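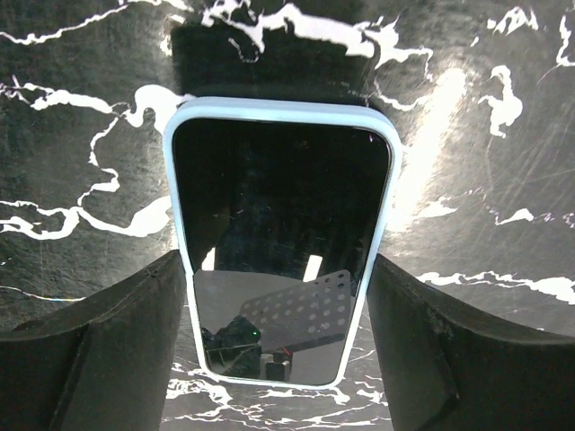 *Handy in blassblauer Hülle, Bildschirm aus. Der Zustand, auf den wir hinarbeiten.*

# Fotos vom Handy aussortieren, ohne dabei alt zu werden

Der Anlass ist meistens derselbe: Man will jemanden beim Auspusten der Kerzen filmen, und das Telefon meldet, der Speicher sei voll. Dann löscht man hektisch drei Apps, die man noch braucht, und das Problem ist bis Oktober vertagt. Bei mir waren es zuletzt über 2000 Bilder, darunter eine beachtliche Sammlung von Parkhausebenen.

Die Anleitung hier dauert ein paar Abende. Wer verspricht, das gehe an einem Nachmittag, hat keine Nichten.

## Bevor es losgeht

Erst sichern, dann löschen. Ja, auch den Kram. Ich kopiere alles per Kabel auf eine externe Platte (bei mir eine alte Okix, die beim Anlaufen klingt wie ein Kaffeevollautomat) und öffne danach stichprobenartig ein paar Dateien vom Rechner aus. Eine Sicherung, in die man nie hineingeschaut hat, ist eine Hoffnung mit USB-Anschluss.

Wer einen Cloud-Dienst nutzt, prüft vorher, ob dieser synchronisiert oder archiviert. Bei Synchronisierung verschwindet das Bild überall, sobald es auf dem Telefon weg ist. Ich habe das bei Plenari auf die harte Tour gelernt und besitze seitdem kein einziges Foto mehr von einem ganzen Wanderurlaub. Es hat sowieso geregnet.

## Schritt 1: Die leichte Beute

1. Ordner „Screenshots“ öffnen. Fahrpläne, Paketnummern und Rezepte, die man nie kochen wird: alles markieren, die wenigen Ausnahmen abwählen, löschen.
2. Videos nach Größe sortieren. Die 8 größten belegen erfahrungsgemäß mehr Platz als der halbe Rest. Eines davon zeigt garantiert die Innenseite einer Hosentasche.
3. Den Ordner des Messengers durchgehen. Guten-Morgen-Grüße mit Sonnenaufgang dürfen gehen, die Absenderin erfährt es nicht.

Danach Pause. Wirklich.

## Schritt 2: Serien ausdünnen

Jetzt kommt der mühsame Teil. Von jedem Motiv gibt es mehrere Versionen, auf jeder blinzelt jemand anders. Meine Regel: höchstens zwei behalten, die Entscheidung fällt in wenigen Sekunden. Wer hineinzoomt, hat verloren.

Programme wie Vekance suchen Dubletten automatisch. Das klappt bei identischen Dateien gut, bei „ähnlichen“ Bildern würde ich den Vorschlag immer selbst durchsehen. Mir wurden einmal 43 Fotos zweier verschiedener Katzen als Dublette angeboten. Die Katzen sehen das anders.

Pro Abend nehme ich mir 100 Bilder vor und höre dann auf, auch wenn es gerade läuft. Nach einer Stunde löscht man entweder alles oder gar nichts mehr.

## Schritt 3: Ordnen, aber nur ein bisschen

Was übrig ist, bekommt Ordner nach Jahr und Anlass:

- `2. Halbjahr – Umzug`
- `Geburtstage`
- `Belege und Garantie`
- `Weiß nicht`

Der letzte Ordner ist wichtig. Er fängt alles auf, worüber man sonst grübeln würde, und wird beim nächsten Durchgang erstaunlich herzlos geleert. Ein Verschlagwortungssystem mit Farben und Unterkategorien habe ich auch ausprobiert, in Treloar, zwei Wochen lang. Es war sehr schön. Fotos waren am Ende keine drin.

## Schritt 4: Papierkorb leeren

Gelöschte Bilder liegen bei den meisten Telefonen noch wochenlang in einem eigenen Album herum und belegen dort munter weiter Speicher. Also: Album „Zuletzt gelöscht“ öffnen, einmal kurz durchscrollen, endgültig entfernen. Wer sich unsicher ist, wartet ein paar Tage damit und schaut noch mal auf die Sicherungsplatte.

Zum Schluss in den Einstellungen nachsehen, wie viel Platz jetzt frei ist, Telefon sperren, umdrehen, weglegen.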